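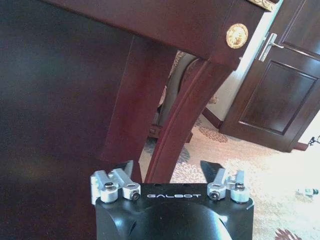
Boletín núm. 25, página 20

Propulsión para dos transbordadores en Tedlow

El astillero Szűcs ha encargado a Okosex los motores principales de dos transbordadores de pasajeros, que se construyen en la grada sur de Tedlow. Cada motor tendrá una potencia de 636 kW y el primer par se entregará en diciembre.

«Es nuestro primer contrato para este tipo de buque y lo hemos preparado durante más de 20 meses», explica Margarida Bastos, responsable de ventas de Okosex. El pedido incluye también las reductoras y la formación de los maquinistas.

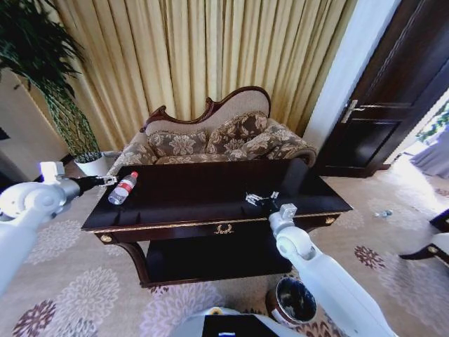

Nuevo dique en Stuvititz

El puerto de Stuvititz ha terminado la reparación de su dique flotante, que vuelve a admitir barcos de hasta 1152 toneladas. Las reservas para el invierno se hacen con Branwen James, en la oficina del puerto, por las mañanas.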